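Plodico Club Forums > Student Builds > Two-hand lid task, need input

kettlefish
Team Reltano again. Same job as in July — open the box lid with both grippers, hold it up, let go clean. Demos done by hand, then we train on them. We're at 800 demos and the policy still goes in crooked on the left side. Pads get scuffed fast too. Anyone else seeing that?

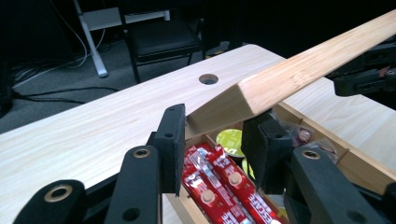 Wrist view, left pad on the stick, coffee packets below

ozmund_r
Scuffs are fine, leave them. New pads slip more imo. What's your lid angle when you let go?

kettlefish
Varies, thats kind of the problem. 3 of us do the demos and everybody has their own habit. I come in low, the others go for the corners.

tin_whisker
Well there you go. Pick one way and redo it. Drustovari had 3,049 clips last season, all mixed styles, and it was mush.

ozmund_r
Disagree. Mixed is good if you label who did what. Throwing out 800 demos is nuts.

tin_whisker
Not saying throw out. Saying dont train on all of it. Look at how much of the wrist view is just gripper when you get near the lid — model has almost nothing to go on
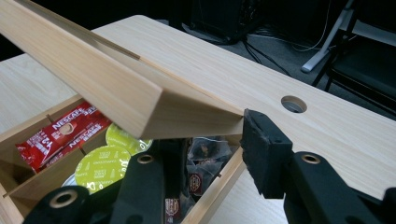 Re: Two-hand lid task, need input

kettlefish
Ok split the thread, sorry mods. Tried just the corner-style ones, 23 held back for testing. Left side looks better, right hand now hesitates. Ugh. Head view is way easier to read than the wrist ones so maybe we lean on that more?
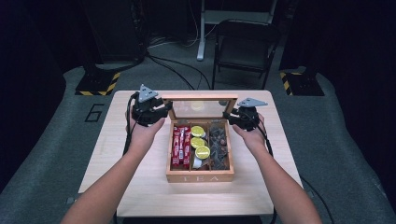 Head view, lid up, one gripper each side

ozmund_r
Nice and square. But glass lid, watch the reflections in that view, they messed us up on the Kalniņš task.

tin_whisker
Keep the wrist views in. Head only wont see contact. Post the new numbers when you have them

kettlefish
Will do. Rerunning tonight with both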